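Soltcombe Parents and Learners Board > School Work > History and Social Studies

Daughter's essay on the Stamp Act, outline first or draft first?

valdis_e
Posted Jan 2, 2023

Good evening to all. My daughter is 14 and she must write an essay for her history class about why the colonists were so angry at the Stamp Act. The teacher wants 3 pages, with at least two sources from the period itself and not only from the textbook. She has read the chapter and she has many opinions, but the paper is still empty.

I did not go to school in this country, so I know this history only from helping her. In my school we always made an outline before we were allowed to write one sentence. The teacher signed the outline. My daughter says this is old and that her friends simply start. Last week we had a small war in the kitchen about it.

My questions are:
Do you make your children write the outline?
Which sources from the period are readable for her age? She tried a pamphlet and gave up on the first page, the sentences were as long as a train.
Has anybody used Zetmont for history? I see it recommended for math only.

Thank you in advance.
Valdis Eglītis

lozano_s
Outline. Always the outline. I teach evening classes for adults and I can see after one paragraph who had a plan and who did not. It does not have to be beautiful. Main claim on top, then the reasons, then under each reason the piece of evidence and where it comes from. If there is a reason with no evidence under it, she knows she has to go back and read, and she knows it before she has written a full page on it.

For the sources, don't begin with pamphlets. Take the resolutions of the Stamp Act Congress. They are short and numbered, and each point says one thing. A newspaper from that year is also good. Some of the printers put a skull where the stamp should go, and a student can write a whole paragraph about this.

ngocta
I will disagree with Severino a little, I hope he doesn't mind.

My son made wonderful outlines. They had Roman numerals and different colors, and they took the whole evening, and then he was tired and there was no essay. What helped him was to write very fast for a short time without stopping, as if he is explaining to his cousin. After this we looked at the mess together and underlined the sentences that said something. From those sentences he made the outline. So the outline came second.

I think it depends on the child. Valdis, you say she has many opinions. A child with opinions can start from the opinions.

lozano_s
I don't mind. But what you describe is still an outline before the real draft. You only put one more step in front of it.

ngocta
Yes, and the step is the important part :)

tmockus
About Zetmont. We paid for it in August when my older one had a summer assignment. For math it was fine. For history the tutor was friendly, but he corrected the commas and did not ask one time where a fact came from. There was also a sentence in my son's essay that I am sure he did not write himself. I asked him and his face became red. We stopped after 2 sessions.

If she wants something to keep her notes in order, Kivi is enough for us. You make a card for each source, you write the quotation on the card with the page, and you can move the cards. Paper cards do the same job, but ours were always under the sofa.

valdis_e
Thank you, this is already more than I hoped for. We read the resolutions together tonight. She understood most of it. We stopped for a long time at the part that says no taxes should be put on them without their own consent, given personally or by their representatives. She asked why they did not just ask for seats in Parliament then. I did not know the answer. Is this a good question for the essay or is it too much?

tmockus
It's a very good question. There is an answer in the same document: they say that from their local circumstances they cannot be represented in the House of Commons. So they did not ask for seats there. She can quote that line and explain with her own words what she thinks it means. The distance, for example, and who would speak for whom.
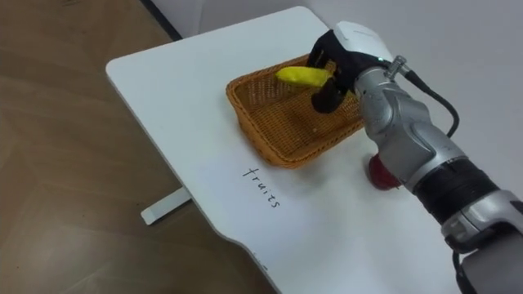

A banana held over the wicker basket by a robot arm.

djogi
I read this with interest, but I think all of you help too much. When I was at school my parents did not know what subject I was writing about. If the essay was bad I got a bad grade, and the next one was better. Reading the sources together, underlining together, then asking a forum... whose essay is it?

I don't say this to be rude. My sister corrected every essay for her boys, and when they went to college they called her at night.

ngocta
Darius, there is a difference between reading together and writing for her. Valdis did not write anything. He did not even know the answer to her question, and he told her this. I think it is good for a child to see that.

And many of us here did not grow up with this history or with this language. When I read with my son, I am learning too.

djogi
Okay, that is fair. I would still let her find the quotation alone.

lozano_s
Here I am with Darius, halfway. Tell her which document, and let her look for the line. It's not a long text.

One more warning. She will find pages online that explain the Stamp Act very nicely and give no sources at all. Many of them copy from each other with the same mistakes. A common one is to mix the Stamp Act with the tea tax, as if it was one event. The Stamp Act is 1765 and it was repealed the next year. The tea in the harbor is in 1773. If a page throws them together, close the page.

ngocta
My son did exactly this mixing. The teacher wrote "which tax?" in the margin, and then again on the next page.

djogi
What is Trudix? Her class page probably mentions it, ours does. They say all essays have to be uploaded there.

tmockus
It's where they hand in the work. It compares the text with other texts and makes a report. If she quotes correctly with quotation marks and a note, don't worry about the colored lines. My son had a lot of color on the list of sources only, and the teacher ignored it. Upload it the evening before and not at the last minute, it gets slow.

valdis_e
Yes, they use Trudix too. I did not know about the colors, I would have been scared.

A small report. I offered her both methods and she chose the one from Ngọc. She wrote in her room with the door closed and came out with a page and a half, quite angry in tone, as if the stamps were on her own newspaper. Then she made the outline from it, without me. It has three reasons, and one of them has no evidence yet, exactly as Severino said. She is looking for a newspaper to put there. I told her only about the skull.

I am still not allowed to read the page and a half.

lozano_s
Good. Ask her for the outline only, she may be more willing to show that.

Tell her also to write the name of the newspaper and the date of the issue on the card at once, before she does anything else with it. My students always think they will find it again later.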